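Zater Hand Gripper Pair
For recording household tasks by hand

The Zater pair is made for teams who collect examples for a learning system. One person holds a gripper in each hand and does the task in the normal way — no robot arm is needed during recording. The marker cube on each gripper lets our software follow its position.
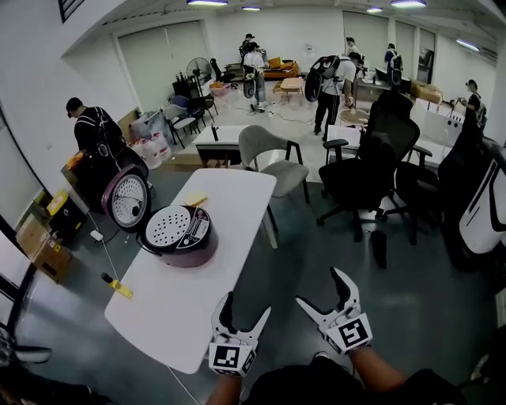
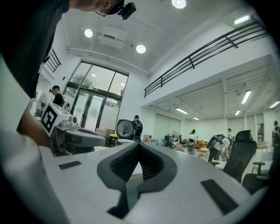
What you receive
2 grippers with marker cubes
Spare finger pads
Backpack harness
Mistness recording software, licence for 30 users

Good to know before ordering
One gripper weighs 285 g. Please record a short test with every new operator, and check that the cubes are clean before each session. Mixed pairs are not supported, so order replacement grippers by the set.

Order code: Avon 1915
Sold and repaired by Nautiyal. Orders received before Thursday leave our store in the same week.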